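Rultaldale firm asks whether your office really needs that many cups

Sustik to publish plain-spoken guide to shared cups and trays in August

RULTALDALE. Most advice on keeping a shared workplace tidy comes from companies with shelving to sell. Sustik, a small household goods testing firm in Rultaldale, says it has read a good deal of that advice and believes very little of it. In August the firm will release its own guide, "Cups and Trays," a 16-page booklet on the least exciting objects in any workroom.

The guide starts from a complaint. Sustik asked 300 people who share a kitchen or a worktable at work what annoyed them most about it. The answer given most often was cups left on tables. Trays are the usual remedy, and Sustik is not convinced that they do what the catalogs promise.

"A tray gets sold as a tidying system," said Wayne Clegg, who wrote the guide. "It's a flat thing with a rim. If people put cups next to it, you now have cups and a tray on your table, and you've paid for the tray."

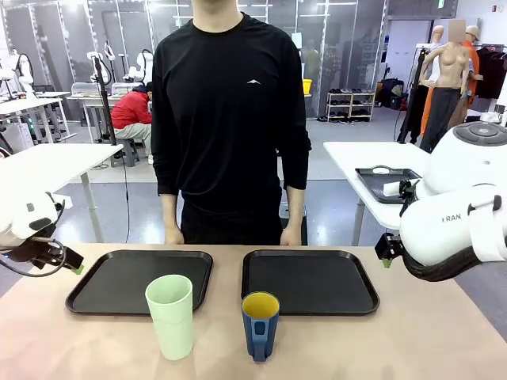 Two black trays side by side on the table, with a tall pale green cup and a shorter navy one in front of them.

The guide keeps to ordinary plastic trays and cups and has no interest in designer ranges. Clegg's first recommendation is to put out fewer of both. His second is to decide what each tray is for and tell people, out loud, before buying another one. A tray for clean cups and a tray for used cups can work well, he writes, provided they don't look so alike that everyone has to guess. Two matching trays with no agreement behind them are, in his view, decoration.

Color coding gets a cooler reception. Many suppliers suggest giving each member of staff a cup in a different color. Sustik followed the idea at Thomas, a repair workshop that agreed to try it, and found that people reached for whichever cup was closest. By the first Wednesday, the green cup had been claimed by three different people.

"I'd love to report that color solved it," said Colin Pickering, who ran the workshop trial. "I can report that they liked the colors."

Pickering does allow that cup shape deserves more attention than it gets. Tall, narrow cups take up less of a tray but were knocked over more often in the trial. Short, wide ones with a proper handle stayed upright and were easier to pick up when the user's other hand was full. A light interior also helps, he says, as a coffee ring shows up at once and the cup is more likely to be washed. He would not pay extra for it.
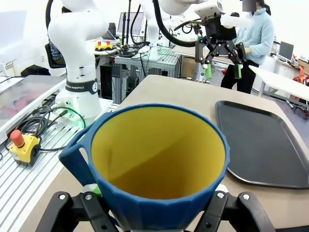
A blue cup with a large loop handle and a bright yellow interior, one of the wide-mouthed kind.

The guide includes a short chapter on claims that Sustik would like to see withdrawn from product pages. "Clutter-free" is on the list, along with "transforms your space" and "the last tray you will ever buy." The firm wrote to Trisine, a supplier of workplace kitchenware, asking what testing lay behind a promise that its tray sets cut clearing-up time by 79 percent. No test results had been received when the guide went to print.

Sustik is careful about its own claims as well. The workshop trial was small, and the survey relied on people's memories of other people's cups. Clegg says readers should treat the results as a reason to look at their own tables before ordering anything.

A first run of around 800 copies will be printed. Copies are free to workplaces in Rultaldale and can be collected from the Sustik front desk. The guide carries no advertising and does not recommend a brand of tray.

ABOUT SUSTIK
Sustik tests everyday household and workplace goods and publishes what it finds, including when it finds very little. It does not sell cups, trays or storage products.

Press inquiries: Colin Pickering, Sustik, Rultaldale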